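# Two arms and a box of blocks: living with the Trondutora

I have wanted a robot arm since I was nine, when I saw one spray a car door on the telly and thought it looked like the best job going. So when Iseo offered to lend me their Trondutora kit for the whole of March, I said yes before I'd asked how much room it takes up. (A lot! Clear a table. Then clear another one for the bits.)

The kit is a pair of tabletop arms, two-finger grippers, a small camera for each wrist, and a pair of hand controllers you use to teach it. It costs £1,769 complete, or £819 if you only want one arm and are happy to add the second later. You show it a job by doing the job yourself through the controllers, over and over, and then the software has a go without you. Iseo suggests 60 goes per job. That sounds fine until you're on your twenty-third and your tea's gone cold.

Setting up took me most of an afternoon, and I'll be blunt, the printed guide is rubbish. It jumps from bolting down the rail to "calibrate both arms" as if there were nothing in between, and there's an awful lot in between. I rang the helpline and got Chae-won Yoon, who was lovely and very patient and told me I'd plugged the left arm in where the right arm goes. After that it was plain sailing, more or less. Bolt everything to something heavy, though. My first table was a folding one and the whole lot shivered every time an arm stopped moving.

I started with the dull stuff: pick up a sponge, put it in a bowl. The Trondutora is good at this. It's slow, mind you, and it has a funny way of hovering over things as though it's having second thoughts, but by the end of the first week it was getting the sponge in the bowl far more often than not. Socks were hopeless. I gave up on socks.

My friend Ese Ogbonna teaches infants in Stededside and reckoned I was being boring, so she turned up with a bag of wooden blocks and said to make it spell something. Brilliant idea! It's also a much harder test than you'd think, as a block that lands a bit skew throws out the next one, and with two arms working over the same patch you start to worry about knuckles. We spent a happy evening on single letters. L was easy. T was fine once I'd stopped fussing. Then Ese wanted a letter with a curve in it, and you only have straight blocks, so you have to cheat the round bit with a slanted one.

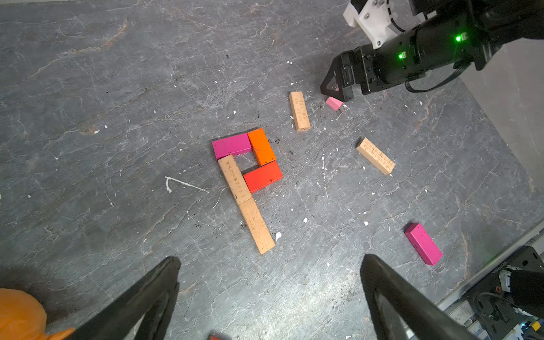 We got into quite an argument about how fussy to be. Ese's view is that if a five-year-old can read it, it counts, and I came round to that in the end. The fingers are narrow at the tips, and that helps when you want to set one block down close to another, but they can nudge a neighbour on the way out. Teach it to open wide and lift straight up. I wish I'd known that on day one, as I had to throw out a whole batch of lessons and start again.

A few moans. The controllers are too big for my hands, and Ese, whose hands are smaller than mine, hated them. The software wants to update itself every time you open it. And the spare finger pads cost £60 a set, which is cheeky for what they are. If you're tempted by the cheaper one-arm version, I'd say have a think about what you want it for. I rarely needed both arms at once, but I missed the second one badly the day I had it unplugged.

The obvious rival is the Mahawong, which I tried for a weekend last year. It's quicker and the guide is miles better, but you can't add a second arm to it, and I found the teaching side fiddly. For a school club or a keen teenager I'd still pick the Trondutora. For tidying your house, keep your money.

Mine goes back to Iseo next week. Ese has asked if she can have it for the last couple of days, and she's already bought more blocks.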